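3 课程项目的组织与数据采集

3.1 课程背景

本研究依托机器人学导论课程的期末项目展开。课程面向自动化专业三年级本科生，选课学生30人，分为五个小组，每组领取两个手持夹爪，在学生自己选定的生活环境中采集衣物整理的示教数据，再用这些数据训练策略模型，最后在实验室的双臂平台上测试。项目代号Killside，沿用了前一届学生起的名字，相关脚本和文档也都放在同名仓库中。

以往的期末项目以积木抓取和码垛为主，物体刚性，位置固定，学生多半能在较短时间内得到可用的结果，但报告的讨论部分往往写得很薄，失败样本很少有人分析。本轮改用衣物，主要考虑是衣物的状态难以用少量参数描述，学生必须先就“什么算整理好”达成一致，才能开始采集。各组在开题时提交一页任务定义，写明初始状态、终止状态以及中途允许的补救动作。任务定义经助教审阅后方可领取设备，其中三个小组的定义退回修改过一次，问题都出在终止状态写得过于笼统。

3.2 设备与分工

夹爪由课程组统一装配，机身外壳为打印件，记录程序由学生在课程提供的框架上补全。每个夹爪有唯一编号，编号以标签形式贴在机身上，开始录制前须扫描登记，以便后期将视频与标定文件对应。标定文件由各组自行生成，课程组只提供标定板和一份操作说明。说明的初稿漏写了更换指尖后需要重新标定夹爪开合零点，第二组因此重录了一部分数据，这一条随后补入说明。

组内分为操作、记录和检查三种角色，每完成一批录制轮换一次。操作者双手各持一个夹爪完成动作；记录者填写衣物编号、初始摆放方式和起止时间；检查者在录制结束后当场回放，判断是否保留。轮换的要求写入评分标准，目的是让每名学生都有操作经历。从交回的记录表看，第一组和第四组执行得较完整，其余小组在项目后期有固定操作者的倾向，理由是熟练者录制更快。这一做法提高了效率，也使后期数据的动作风格趋于单一，在第5节中将再次讨论。

3.3 采集流程

采集从1月开始。每条示教从衣物摊开的状态起录，到衣物折叠完毕、两个夹爪离开衣物为止。若中途衣物滑落到工作面以外，该条作废；若只是某一折没有对齐，允许操作者重新夹取，并在记录表中标注“补救”。课程组要求保留带补救动作的样本，单独建目录存放，不与一次完成的样本混合。

命名规则由小组编号、衣物编号和序号组成。规则本身简单，执行中仍有出入，主要是同一件衣物在不同日期被编为不同编号。检查脚本只能发现格式错误，无法发现此类重复，最终由各组对照衣物照片逐一核对。截至2025年3月21日数据冻结，五个小组共提交有效示教371条，后文所有训练和测试均以这一版本为准，冻结之后补交的样本不计入。

衣物由学生自备，包括T恤、长裤、毛巾和针织衫。课程组没有统一规定工作面，桌面、床面和地垫均可使用，但同一批录制内不得更换。各组需在记录表中写明工作面的类型，并附一张录制前的画面供助教抽查。抽查中较常见的问题是标签反光以致无法识读，以及指尖在画面中的位置与标定时不一致。

3.4 工作面与初始状态的影响

初始状态的定义在各组之间差别最大。多数小组要求衣物正面朝上、衣袖展开，但没有规定展开到什么程度，训练时由此出现了同一类别内起点分布过宽的问题。针织衫尤其明显，织物有弹性，衣袖的走向很少左右一致。以图2为例，绿色与深棕色相间的条纹针织衫大致平铺在浅粉色床单上，一只衣袖沿左侧向下，另一只则伸向右上方，靠近一块皱起的棕色格纹布。对操作者来说这样的起点不难处理，先理哪一只衣袖可以临时决定；对模型来说，第一步动作却可能对应多种合理选择。另一个问题来自背景。床单上印有蓝色和粉色的卡通图形，衣袖与衣身之间的空隙里也露出一个蓝色圆环，按颜色阈值分割衣物的做法在这类画面中需要逐条检查结果。第三组原本采用颜色阈值提取衣物轮廓，后改为人工标注少量关键帧，再由跟踪算法补全其余帧。条纹在领口处随领形弯曲，标注时可以作为定位领口的参考，该组据此在标注说明中增加了一条：有条纹的衣物先标领口，再标两侧袖口，最后标下摆。没有条纹的衣物仍按原来的顺序标注，两种顺序在导出时统一为同一格式。

图2 床面工作条件下的针织衫与手持夹爪
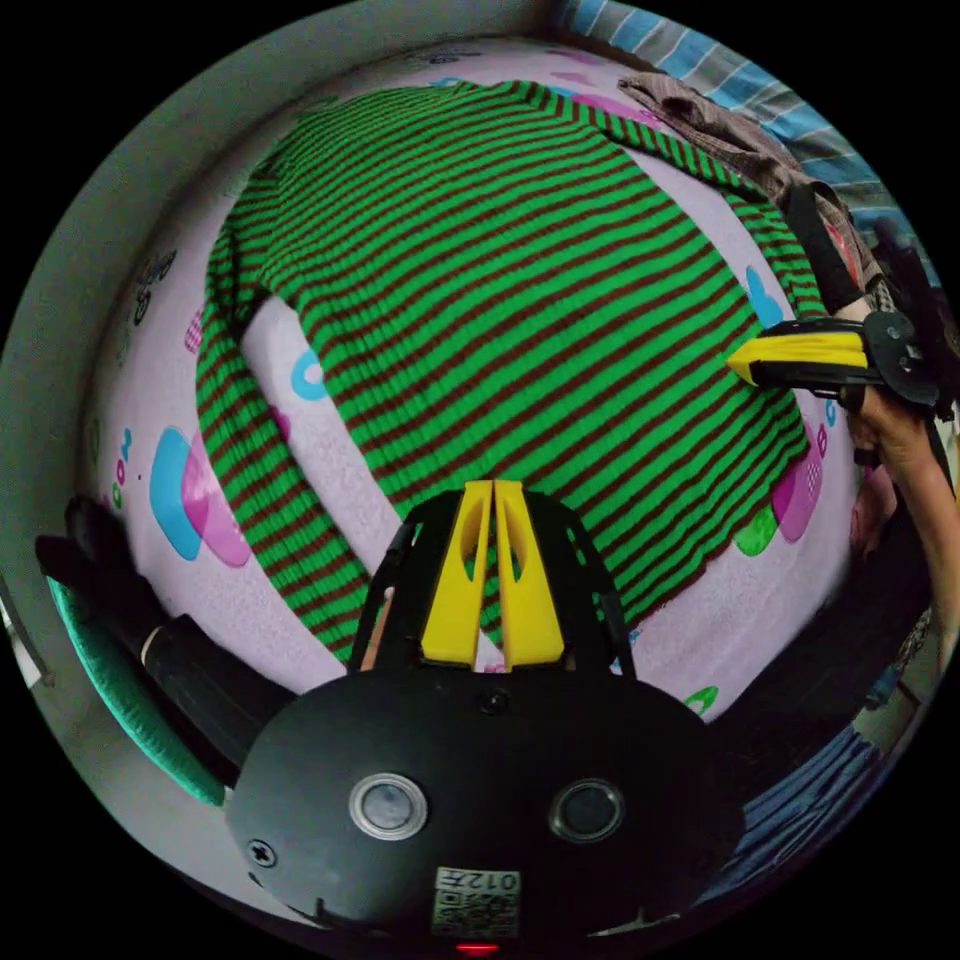
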